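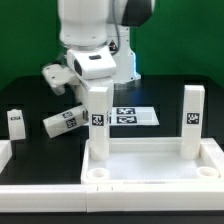
10 November 2021
By Gordon Bouchard

Sturo software: second progress report to the Campbell fund

The last report closed with a promise that the placing software would be dull by now. Large parts of it are. The parts that aren't dull take up most of what follows, so anyone reading only for the money can skip to the end, where the news is that we have spent what we said we would and not on anything enjoyable.

To recap for the two panel members who joined since March: Sturo is the control and planning layer we are writing for small block-handling jobs at the Grorstead workshop. It takes marker readings from the cameras, works out where the tagged blocks, trays and plates are, plans a route for the arm and then tries to live with the consequences. Ument is the logging and replay tool that sits next to it. Ument was meant to be a side project of two weeks. It is now the only part of the system that everyone on the team opens every morning, which has been mentioned to me several times by the person who wrote it.

Where we are on perception

The marker reader was rewritten over the summer. The old one treated each tag as a separate fact and was quite happy to report that the front of a block and its side were facing the same way. The new one knows which tags belong to which block and solves for the whole thing at once, so a tag seen at a steep angle now helps a little where it used to do active harm.

We ran 457 logged placements against the new reader. In 80 of them the pose estimate jumped at some point during the move, nearly always when the gripper came between the camera and the tag. The reader used to answer this by guessing. It now holds the last good pose, marks it as stale and says so in the log, and the planner is allowed to refuse to move on a stale pose. It refuses rather often. We regard this as progress, though it makes for poor demonstrations. 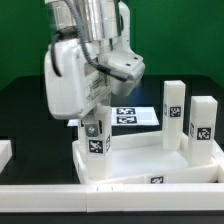 The other half of the trouble is letting go. Picking up a block is a well-behaved problem: the arm knows where the block is and the block has no say in the matter. Setting one down upright asks the software to know the height of the tray floor, the angle of the block in the fingers and the moment of contact, and to be right about all three before the fingers open. Until September the release was a single command fired when the arm reached its target height. If the height was a little out, the block was dropped or pressed, and the log recorded a success either way because the fingers had opened as asked.

Release is now a short sequence of its own. The arm slows over the last stretch, watches the joint torques for contact, eases off and only then opens. If contact comes early or doesn't come at all, the sequence stops and keeps hold. A separate check looks at the tags afterwards and decides whether the block is standing, leaning or lying down. "Leaning" was added in week two, after a long discussion about whether it was really a state. It is.

Planning

Of the six planner tasks in the work plan, four are finished and two are late. The finished ones cover route planning around standing blocks, speed limits near the tray walls, cable clearance at the wrist and recovery after a refused move. Cable clearance was not in the original plan. We added it when we noticed that the planner had a touching faith in the arm as drawn in the model, where there are no cables.

The late ones are regrasping (putting a block down and taking it again at a better angle) and planning with two trays at once. Regrasping depends on the new release sequence, so it couldn't sensibly start before that settled. Two-tray planning is late for the ordinary reason that I estimated it.

Tooling

Ument now replays any run with the camera view, the estimated poses and the planner's reasons side by side. We used it to close 202 tickets this period. A fair number were duplicates describing the same fault in different moods, but the count is the count. The replay files are still too big, and the search box still only finds things if you already know where they are.

What we would like from the fund

No extra money. We ask to move the two late tasks into the next period and to drop the web dashboard, for which we have never found a user. The time saved would go on automatic checks against stored Ument runs, so that a change to the reader can be tested before it reaches the arm.

The panel is welcome to visit Grorstead before the next report. Please give us a few days' warning, as the visitor parking is currently a skip.

3 comments
6 shares

Related reports
Sturo software: first progress report
Ument file format, notes for reviewers
Campbell fund: guidance on moving tasks between periods
Grorstead workshop: access and safety induction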